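Datasets > Text > Packaging > Plavlow

Print | E-mail

2 min read

# Plavlow: transcribed label text from household packaging

Plavlow is a text-only corpus of label copy from toiletries and cleaning products. It holds 2000 records in 14 product categories. Lorna Lamont and Nnamdi Isah maintain it at Osivska.

## Record layout

One UTF-8 JSON object per line:

- `id` — string, stable across releases
- `category` — string, see `categories.tsv`
- `lang` — BCP 47 tag
- `direction` — `h`, `v` or `mixed`
- `text` — transcription, line breaks kept

Vertical copy is stored in reading order, one column per line. Short claims set apart from the body copy get their own line. Parentheses are kept as printed; decorative marks and check boxes are dropped.
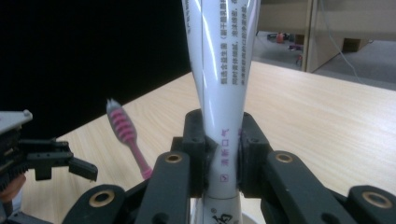 Fig. 1. Vertical Chinese copy on a toothpaste tube; the purple claim reads 清新口气 ("fresh breath").

## Transcription

Each label was typed by one transcriber and checked by a second. Disagreements went to Funmilayo Tamuno. Unreadable characters are written as U+25A1. Simplified and traditional forms are never converted.

## Known issues

- 125 records have an empty `direction` field.
- Ingredient lists in release 4 still contain stray soft hyphens. Run `strip_shy.py` before tokenizing.
- Batch codes were removed by regex — some short product codes went with them.

## Changes

Release 4 (December): merged the Shehu subset, renamed `script` to `lang`.

Corrections go to Ngozi Danladi through the Arkgate tracker. Include the record `id`.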